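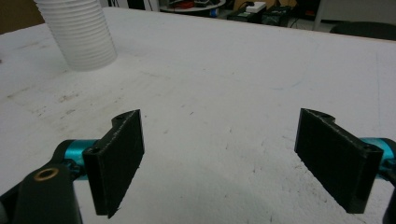

Lernwood Automation Group
Minutes, regular meeting, 2 April 2020
Held by phone. Notes typed up same night, corrections to the secretary please.

Start 7:05 pm. Quorum OK. Two people dropped off the line and came back.

1. Minutes of last meeting
Approved, one fix: the Pesen invoice was for shipping only, not shipping and parts.

2. Report on the demo visit to Hindeo
Most of the evening went on this. Three members went over before the building closed to visitors, reported back tonight.

Hosts ran the hand-held gripper demo at the big white table. Operator holds the gripper, does the job by hand, camera on the tool records it, recordings get used later to train an arm. No arm running on the day, we knew that going in.

Tasks shown: picking up and setting down, standing a part upright, handing off from one side of the table to the other. Members each got a turn. General feeling was that it is harder than it looks for the first ten minutes and then fine. The trigger is stiff. One member with small hands had trouble closing it all the way and wants a shorter reach on ours if we build.

Construction, from the member who took notes:
- printed parts for the most part, black, fingers pivot on teal joints
- flat black pads on the finger ends, screwed on, so swappable
- brass insert in the arm. We should copy this, our own printed threads strip
- the pads open wide. Hosts say 96 mm between pads, we did not measure

Question on pad material. Hosts use plain pads for demos and something grippier for slick parts. They would not say whose. Member to ask again by email.

Question on how many recordings are needed for one task. Hosts said 1000 is what they aim for, fewer if the object never changes. Some doubt on the call about whether we could ever get there on Saturday mornings only. Long discussion. No decision.

Question on the table surface. White shows every scuff, one member asked if marks on the table confuse the training. Hosts said they wipe it down now and then and dont worry about it. Shadows from the operator bother them more, so lights are kept soft and even. Noted for our own bench, which has the one bad lamp.

Complaint: the talk at the beginning ran 40 minutes and was mostly slides. Hands-on part got squeezed. If we host, do it the other way round.

Thank-you note to go to Hindeo. Agreed, all in favor.

3. Our own open day
Was set for spring. Cannot happen. Options were cancel outright or move to September. Moved and seconded to move it, carried, one abstained. Exact day left open until the hall is taking bookings again. Deposit carries over, confirmed in writing.

Format talked over breifly. Want a gripper table like the one on the visit, visitors take turns, short line, somebody at each end. Ogunleye has offered to lend two grippers for the day if we pick up and return. Accepted with thanks. Need to check our insurance covers loaned equipment, last year it did not.

Line-follower track: keep, kids liked it. Sorting belt: only if the motor is replaced, otherwise leave it home.
Sign-up sheet last year was a mess. Use cards.

4. Building a gripper
Proposal to build one over the summer from the open plans, members printing parts at home. Cost guess $85 without camera. Some wanted two built right away so that people can compare. Settled on one first. Filament from the club shelf, whoever has the key to mail it out. Motion passed.

Pesen quoted on the screws and inserts, good price but minimum order is way more than we need. Split the order with the school club if they want in. Will ask.

5. Money
Balance read out, no questions. Dues reminder goes out by email. Members who can't pay right now just say so, no paperwork.

6. Other business
- Workshop key log is missing a page
- Soldering class on hold
- Someone's bike is still in the hallway, please come get it when allowed
- Mailing list bounced for four addresses, send yours again if you didnt get the agenda

Action items
Email Hindeo, thanks plus pad question
Check insurance for loaned items
Confirm pickup with Ogunleye
Ask school club about split order
Post gripper parts list to mailing list, who prints what
Find a lamp

Next meeting by phone again, same number, first Thursday of next month. Visit notes in full go out with the agenda.

Adjourned 8:40 pm.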